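Quick how-to for sorting a storeroom when the cloths have gotten everywhere and the shelves aren't doing much. Needs one person, two if you want to be home for dinner. Writing it down fast before I forget what order we did it in.

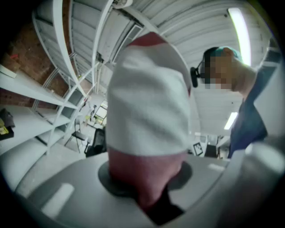
**By Ankit Nishad** | February 14, 2019 | Mernwood room notes

## What you need

- one round tub with holes (air gets in)
- one wire mesh basket
- trash bag
- marker, masking tape
- the shelving you already have. Don't buy more!

Time: some 70 minutes for a room our size. First go in December took way longer, we kept stopping to read old labels.

## 1. Shelves first

Take everything off the middle shelves. Wipe front to back. Leave them bare for now, you want somewhere to put piles later.

Light stuff and breakable stuff goes up top. Lamps, shades, anything that dents. Keep it all to one end so you can see how much room is left. Don't stack shades inside each other, they stick.

Heavy bags go low. If a strap hangs over the edge, tuck it in or it will catch your knee. Ask Shabani Makokha about his knee.

Check the bolts on the diagonal braces while it's all off. Finger tight isn't enough. We use the short wrench from the Drilidano kit but any wrench that fits will do.
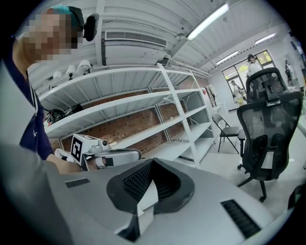

*Lamps up top, black pile down low. Most of the shelving still free.*

## 2. Tape labels

One strip per shelf, at the end you walk in from. Big letters. Ours say LAMPS, BAGS, CLOTH, and then NAMDEN for the stuff that has to go back to the other site in room 302. Write the label before you stick it – writing on tape that's already on an upright is hopeless.

Leave one shelf with no label. You'll need it.

## 3. Cloths

This is the slow part. Roll the chairs back a bit and put the tub and basket on the floor, close enough to reach both without walking. Then one cloth at a time. Pick it up from the middle, let it hang, look at it, decide.

- Patterned ones: tub
- Checks and plain colors: basket
- Torn or stiff with glue: trash bag

Don't fold yet. Folding while you sort doubles the time, tried it, gave up after 20 minutes.

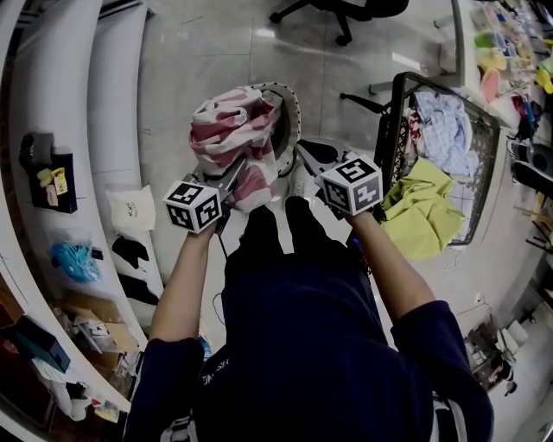 If a cloth ends up hanging over the side of the basket, leave it till the end. You can push them all down in one go. Same for anything that misses the tub.

Watch cables on the floor while your carrying. Coil them or move them to the wall before you pick up the basket.

## 4. Fold and put away

Fold in thirds, then in half. Stacks of 9, any higher and they tip. Patterned stack at the left, plain ones next to it, folded edge facing out so you can grab one without pulling down teh rest.

Stuff you couldn't decide on goes on the shelf with no label. Go through it next week. Swai towels stay separate, they shed lint on everything.

Empty tub goes under the bottom shelf, basket next to it.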